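2 septembre 2021

Je suis rentrée à dix-neuf heures, les jambes lourdes, et j'écris avant de manger parce que sinon je n'écris pas. Manon Desjardins m'a encore corrigé un subjonctif à la pause. Je la remercie toujours, mais je note la faute seulement le soir, pour ne pas perdre le fil de la conversation.

À l'atelier Trumell, la deuxième cellule est restée allumée toute la journée. Depuis le mois de décembre, on nous disait « bientôt », et maintenant le bras travaille à côté de nous. Je croyais que le bruit me gênerait. Il est plus discret que la vieille agrafeuse. C'est surtout le rythme qui a changé : avant, je triais les pièces en parlant avec Annick Jacquet, nos mains allaient toutes seules. Maintenant je pose, j'attends, je regarde, je pose encore. Attendre est un travail que je ne connaissais pas bien.

Annick ne l'aime pas. Elle a fait le tri à la main pendant presque 35 ans, chez Lenby d'abord, puis chez nous, et elle reconnaît au toucher une arête mal poncée. Elle m'a demandé ce matin à qui elle va apprendre cela. Je n'ai pas su répondre. J'ai dit une phrase maladroite, que le savoir reste dans les mains, et elle a haussé les épaules. En français je suis souvent plus solennelle que je ne le voudrais.

Graziella Bortolotti, notre cheffe, nous a réunis à onze heures. Personne ne part, a-t-elle dit, mais deux postes passent au contrôle et à la préparation des essais. La formation dure huit jours. Esben a demandé si la prime d'équipe serait maintenue. Graziella a répondu qu'elle l'espérait – ce mot-là, je le comprends très bien dans les deux langues.

Moi, j'ai dit oui pour la préparation. J'ai peut-être dit oui trop vite. L'après-midi, j'ai disposé les formes sur la planche : étoiles, cylindres, le cœur jaune, le cube bleu un peu à l'écart.

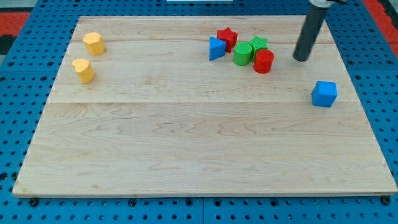 Chathurika Navaratnam, qui vient pour les réglages, veut que je serre certaines pièces les unes contre les autres. Après trente ans de rangement, ma main cherche à laisser un intervalle régulier, et je dois me surveiller pour faire du désordre utile. Elle m'explique les choses sans se presser et elle écrit les mots techniques dans mon carnet. Aujourd'hui : « préhension », « encombrement », « reprise ». J'ai souligné le troisième, car il a trop de sens différents.

Je me suis surprise à parler au bras, tout bas, comme je parlais à la chatte de ma mère. Annick a entendu. Elle a ri, pour la première fois depuis lundi de la semaine passée peut-être, et nous avons bu le café ensemble.

Demain, demander à Graziella l'horaire exact de la formation. Rendre le parapluie de Manon. Il reste de la soupe.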